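PC teardown demos: is 304 enough?

zamani_lab
We have 304 episodes of the drive caddy pull. Fixed view: 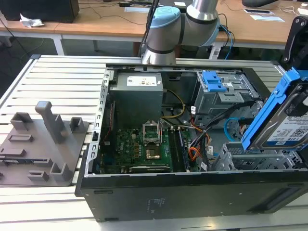 Re: PC teardown demos
cullstead16
Enough for one case, maybe. I'd want 11 different towers before I believed any success rate.

zamani_lab
Yip wants 950 by April. Wrist view too.
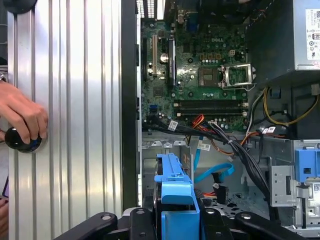 Wrist cam, blue caddy at bottom center

Re: PC teardown demos
fostor_h
950 of the same Dell? Disagree with the plan — and there's a hand on the left in that one. Do you mask those?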